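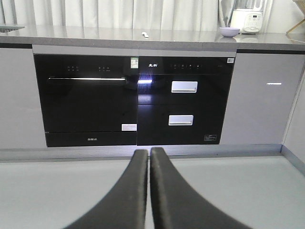 Lytvynenko

Lista de comprobación de la cocina compartida con el brazo Mastix
Centro Tulwood, planta baja
Revisión del 28 de diciembre de 2025

Antes de entrar en materia, gracias a todos los que habéis ido dejando notas en la hoja del pasillo. Las he leído enteras, también las que venían por detrás y con flechas, y casi todo lo que cambia en esta versión sale de ahí. Quien tenga todavía la hoja de agosto, que la tire, por favor, que ya no vale.

1. Pinza y dedos
Estado: correcto, con observación.
Los dedos negros tienen roces y motas claras en la superficie mate. Se pasa la mano (con el brazo parado, se entiende) buscando rebabas o grietas y se anota lo que haya. Un roce no es motivo para parar el turno; una grieta sí, y en ese caso se llama a Wivel y nadie intenta arreglarlo con cinta.

2. Cierre de la pinza
Estado: correcto.
Probar con el vaso de plástico de pruebas, nunca con la mano. Ya sé que alguno lo hacía con el dedo para enseñar a los nuevos que no aprieta tanto. No lo hagáis más, os lo pido con cariño.

3. Suelo delante de los muebles
Estado: correcto.
Sin cubos, cajas ni bolsas delante del zócalo. El suelo es liso y tiene algo de brillo, y una mancha de agua se ve mal desde según qué lado, así que conviene agacharse un poco y mirar al trasluz. La fregona vuelve a su sitio de siempre.

4. Lavavajillas
Estado: correcto.
Comprobar que el tirador largo plateado está firme y sin grasa. El brazo lo coge siempre por el mismo tramo, y una película de jabón basta para que resbale. Limpiar también el cristal de la puerta y los mandos táctiles de arriba con el paño suave. Las pegatinas se dejan donde están.

5. Armario de desinfección
Estado: pendiente.
Los dos cajones, el de arriba y el de abajo, tienen que abrir y cerrar a mano sin tirones. Hay quien se queja de que el de abajo va duro cuando se carga con platos hondos. Hasta que lo revisen, máximo 8 platos por cajón, y el de abajo lo abre una persona. Sé que es un incordio, sobre todo para el turno de tarde, que se había acostumbrado ya a no agacharse.

6. Encimera
Estado: a mejorar.
Recoger cucharas, cuencos y demás cosas sueltas antes de poner el brazo en marcha. El aparato blanco con pantalla puede quedarse, pero apartado del borde. Lo del cuenco lila lo digo sin señalar a nadie: cada cual recoge lo suyo al acabar el desayuno.

7. Reflejos
Estado: en observación.
Las puertas brillantes y los cristales negros devuelven mucha luz, y al lado de la junta entre los dos aparatos queda una mancha clara bastante fuerte. Si el brazo se detiene delante de los muebles sin motivo aparente, apuntad la hora y qué luces estaban encendidas.

8. Parada de emergencia
Estado: correcto.
Se prueba al empezar cada turno y firma quien la prueba. Mientras el brazo se mueve, nadie se acerca a menos de 50 cm, ni para rescatar un tenedor.

Comentarios sobre el trabajo
El cambio se nota más en las personas que en la vajilla. Antes, quien estaba en cocina cargaba, descargaba y charlaba mientras tanto; ahora vigila, prepara y corrige, y varias compañeras me han contado que acaban con la espalda mejor y la cabeza más cansada. Me parece una observación muy seria y la he pasado a Wivel tal cual. De momento, nadie vigila el brazo más de 4 horas en un mismo turno, y el rato restante se dedica a comedor o almacén, a elegir entre vosotros.

También preguntáis si se van a quitar puestos. Lo que tengo por escrito es que los turnos siguen como están, y una copia queda en la carpeta verde, junto al teléfono.

Pendiente para la próxima revisión: cajón inferior, reflejos y un gancho para los paños.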